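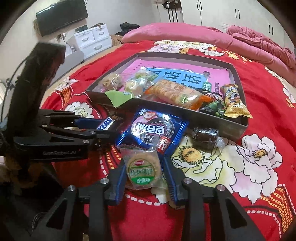

Bedding is no place to sort food, according to the reply to my note on the building's message board, and a tray should be filled on a table where crumbs can be wiped off. The reply came from a neighbor on the second floor, unsigned. I noted the point. The table is covered with the parts of the Pikton shelf until the glue has set.

26 Apr 2025. Snack stock reviewed on the duvet, the red floral one. Crackers first. The round scallion ones in clear pouches break under any side load, so they go in flat, on top, with nothing over them. The Snickers goes along the long side of the tray. Cookies in the blue package are stiff enough to stand on edge, though I prefer them flat.

The tray has low sides, a poor feature for anything cylindrical. Tested a divider cut from a Roton shoebox, 5 cm high. It leaned. Cut a second with a folded foot and it held. Glue would be better, but I want to be able to lift it out.

Rule for the drawer, revised: chocolate at the back, away from the radiator pipe, crackers at the front. Oldest date to the left. I dropped the sorting by flavor after 7 weeks because I never once used it.

Bought a roll of shelf liner at Cullora. It is nearly 30 cm wide and the drawer is wider, so there will be a seam. Will run the seam under the crackers, where the load is lowest.

Duvet cover to the wash at 40 tonight, shaken out of the window first. Answered the neighbor that the point about crumbs was correct. Shelf can be loaded tomorrow after noon.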